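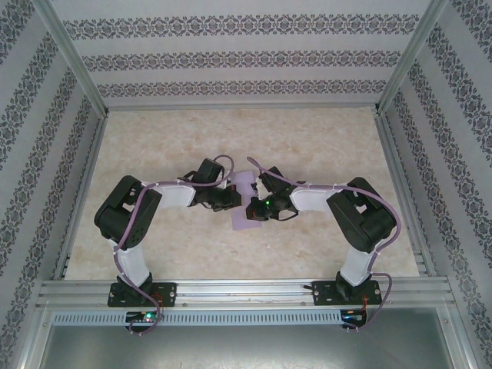 Anlage 1: Arbeitsfläche mit fliederfarbenem Zuschnitt, dahinter Wandverkleidung mit Ornamentstreifen

Protokoll der Besprechung Arbeitsflächen und Zuschnitte
Datum: 2. Januar 2019
Ort: Holtetti, Besprechungsraum Erdgeschoss
Anwesend: Ebenezer Dogbe (Leitung), Yaw Gbeho, Iddrisu Mahama, Lucie MacDonald (Protokoll)
Entschuldigt: Josué Macedo

TOP 1 Protokoll der letzten Besprechung
Das Protokoll wird ohne Änderungen genehmigt. Der offene Punkt zur Lagerung der Restrollen wird unter TOP 4 behandelt.

TOP 2 Bodenfläche
Der beigefarbene Belag mit der schwachen Marmorierung bleibt in Verwendung. Herr Gbeho weist darauf hin, dass sich helle Zuschnitte auf diesem Untergrund schlecht abheben. Bei Flieder ist der Kontrast ausreichend, bei Creme und Hellgrau nicht. Frau MacDonald schlägt eine einfarbige dunkle Auflage für helle Ware vor. Herr Dogbe sieht den Nutzen, möchte aber zuvor die Dicke geklärt haben, damit die Höhe der Fläche unverändert bleibt.
Beschluss: Muster für eine Auflage bei Grimlow anfragen. Die Auflage muss abnehmbar sein. Kleben auf den vorhandenen Belag ist nicht zulässig.
Zuständig: Gbeho

TOP 3 Wandverkleidung
Die weiße Tapete mit den dunkelgrauen Damaststreifen wird diskutiert. Herr Mahama hält das Muster für zu unruhig und spricht sich für eine glatte, matte Bespannung aus. Frau MacDonald verweist auf den Restbestand derselben Charge, mit dem schadhafte Bahnen ohne sichtbaren Unterschied ersetzt werden können. Das Angebot von Bunine für eine vollständige Neubespannung liegt bei 2350 Euro einschließlich Montage. Im laufenden Budget sind dafür keine Mittel vorgesehen.
Beschluss: Die Tapete bleibt bis April unverändert. Danach erneute Beratung auf Grundlage eines zweiten Angebots. Beim Nachkleben einzelner Bahnen ist auf den Rapport der Streifen zu achten.
Zuständig: Mahama (zweites Angebot)

TOP 4 Zuschnitte, Bestand und Lagerung
Herr Dogbe berichtet über die Lieferung von Ofori, Auftragsnummer 1337. Die Zuschnitte in Flieder entsprechen der Bestellung. Bei 29 Stück aus der grauen Position liegt die Kantenlänge außerhalb der Toleranz, sie wurden ausgesondert und reklamiert. Eine Antwort des Lieferanten steht aus.
Für die Lagerung gilt künftig:
– Zuschnitte liegend und nach Farbe getrennt ablegen, nicht rollen
– Stücke mit Knickspuren nicht in den Stapel zurücklegen
– Restrollen stehend im Regal neben der Tür, Beschriftung nach vorn
Herr Mahama regt an, die Stapelhöhe auf 90 mm zu begrenzen. Dem wird zugestimmt.
Zuständig: Dogbe (Reklamation), MacDonald (Beschriftung)

TOP 5 Ausgangslage auf der Fläche
Bisher ist nicht einheitlich geregelt, wie ein Zuschnitt zu Beginn eines Durchgangs liegt. Herr Gbeho legt den Zuschnitt mittig auf, Herr Macedo hat schriftlich eine Lage näher an der Vorderkante vorgeschlagen. Markierungen auf dem Belag werden abgelehnt – Klebereste aus früheren Versuchen ließen sich nur mit erheblichem Aufwand entfernen. Eine Schablone zum Anlegen und Wegnehmen findet Zustimmung.
Beschluss: Mittige Lage als Standard. Abweichungen sind im Arbeitsblatt zu vermerken. Die Schablone wird aus vorhandenem Karton gefertigt.
Zuständig: Gbeho, Macedo

TOP 6 Verschiedenes
Der Schlüssel für den Materialschrank hängt ab sofort im Sekretariat. Das Arbeitsblatt wird um eine Spalte »Farbe« ergänzt. Frau MacDonald verteilt die neue Fassung zusammen mit diesem Protokoll.

Der nächste Termin wird per Rundmail abgestimmt.

Für das Protokoll: L. MacDonald
Verteiler: Anwesende, J. Macedo, Ablage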